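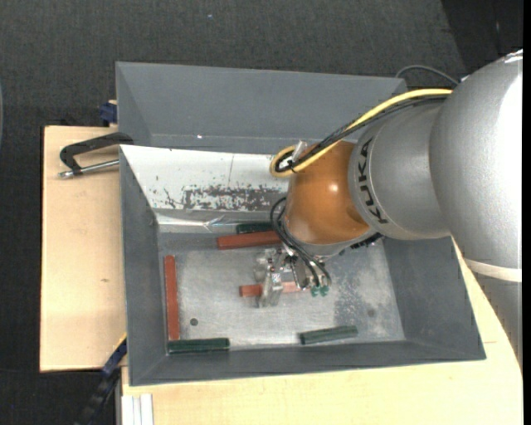

# 沿岸合同訓練 第3回調整会議 議事録

日時:2018年12月27日 13時30分~15時10分
場所:Kukero駐屯地 第2会議室
出席:訓練班、輸送班、通信班、衛生班、Trudlow港湾事務所
欠席:航空連絡班(書面で意見提出)

## 1. 前回議事録の確認

字句を2か所修正のうえ承認。

## 2. 参加規模

訓練班より、参加人員は2,313名で確定との報告。うち341名は8月の図上演習にも参加しており、事前教育の一部を免除する。車両は114両。Mirani演習場の駐車区画が足りず、大型車は北側の旧資材置場に回す。

## 3. 海上輸送

港湾事務所より、Trudlow港の岸壁は初日の午前のみ使用可との回答があった。輸送班は午後も必要と主張。民間貨物船の入港予定と重なるため結論は出ず、次回までに双方で時間割の案を出す。

## 4. 通信

Clivari高地の中継所は予備電源が未整備。通信班が発電機を手配する。使用周波数の一覧は別紙2のとおり。航空連絡班の書面にあった呼出符号の重複は、通信班で修正済み。

## 5. 住民への周知

射撃区域に近いMirani地区の200世帯に文書を配布する。夜間射撃は21時までとする案で合意。漁業者への通知は港湾事務所が担当。

## 6. 衛生

救護所は2か所。後送経路の橋に重量制限があり、救急車の車種を再確認する。

## 決定事項と担当

- 駐車区画図の改訂:輸送班
- 発電機の手配:通信班
- 周知文書の原案:訓練班
- 橋の制限値の照会:衛生班

次回の日程は岸壁の時間割案がそろい次第、訓練班から連絡する。

記録:訓練班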